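Cukbridge Replacement Finger Pads, Series 2 (pair)

Part number: CB-3793
Fits: Junska two-finger grippers, all wrist-camera versions
Status: In stock, ships from Wolinthorpe
Replaces: CB-3426 (withdrawn, see notice)

Overview

A finger pad is a small block with one job. It touches the thing you want to pick up, and it stays attached to the finger while doing so. Our first pad, CB-3426, was very good at the touching.

The Series 2 pad is the result of what we learned from it, mostly by way of other people's phones. If you run a phone sorting, grading or repair cell and still have CB-3426 pads fitted, please read the next section before you read the price.

Safety and service notice for CB-3426

Under repeated closing on smooth glass and metal, the adhesive on the CB-3426 pad can soften. The pad then creeps along the finger by a small amount each cycle. The gripper has no idea. It reports a good grip, because it has closed on something at the expected width, and it lifts. Depending on how far the pad has crept, the phone comes up straight, comes up crooked, or comes up and then goes down again.

We received the first report in April, from the Đoàn refurbishing line, which had lost five handsets over the side of a bench before anyone thought to look at the pads. Everyone had been looking at the software. The software was re-taught twice and was fine both times.

Stop using CB-3426 for any lift above an open aisle or a person's hands. You may keep using it for pushing and nudging if you must, but we would like it back.

Checking your fingers

The wrist camera is the easiest way to do a first check. Open the gripper over a phone lying flat and look at the inner pads and the finger coating near them.

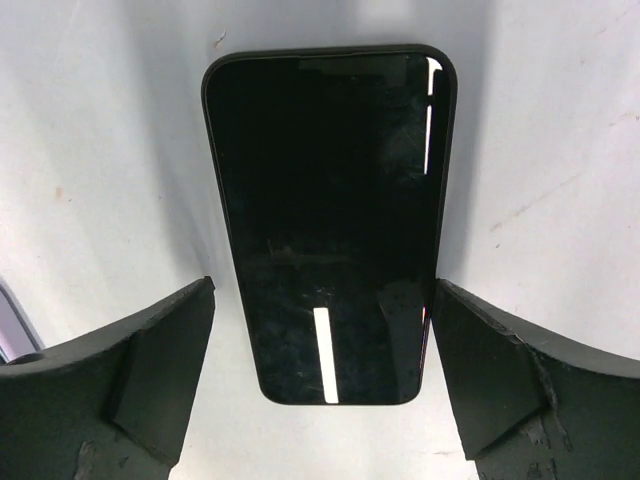
Wrist camera view, fingers open over a phone. Note the chipped coating on both fingers and the line along the edge of the right pad.

Peeling coating alone is a cosmetic fault, and plenty of working fingers look worse than their owners would like. A line where the pad meets the finger body deserves more respect. It may be a mark in the coating or it may be the start of a gap, and a camera can't tell you which. Take the arm out of automatic, lock off the power, and push the pad sideways with your thumb. If it moves, it's finished. Please don't do the thumb test with the gripper live. We had to add that sentence to the manual after the first printing.

Loose flakes of coating should be wiped away before the next shift. They are hard enough to mark a screen, and an argument about who scratched a customer's phone is a long one.

What changed in Series 2

The pad is now held by two screws from the back of the finger, with a locating lip along the lower edge. There is no adhesive. The contact face is a softer rubber with a shallow cross pattern, and it can be cleaned with ordinary alcohol wipes. Outer dimensions are the same as before, so taught positions should carry over, although you should run the first few lifts slowly over something forgiving. A folded towel works.

"I asked for screws in the original design review," says Mal-soon Jin, who looks after gripper parts here at Cukbridge. "I still have the email." She has shown it to most of us.

In the box

Left and right pads
Mounting screws and spare screws
Hex key
Printed fitting sheet
Return label for your old pads

Fitting

Lock off power to the arm and wait for the gripper to go slack. Peel off the old pad and scrape away the adhesive, all of it. Seat the new pad on its lip and tighten the screws evenly. Check that both pads meet square when the gripper is closed by hand, then run the width calibration from the Junska menu. Allow roughly 5 minutes per finger – more if the old adhesive is in a mood.

If the finger is cracked, don't fit a new pad to it. Order a finger.

Exchange program

CB-3426 pads can be exchanged for Series 2 free of charge until 31st July, in any condition, including in pieces. After that date the normal price applies and Mal-soon will be less cheerful about it. Use the return label and write your gripper serial number on the bag.

Related parts

Junska replacement finger, left
Junska replacement finger, right
Non-slip bench mat, white or gray
Bench edge guard (popular since April)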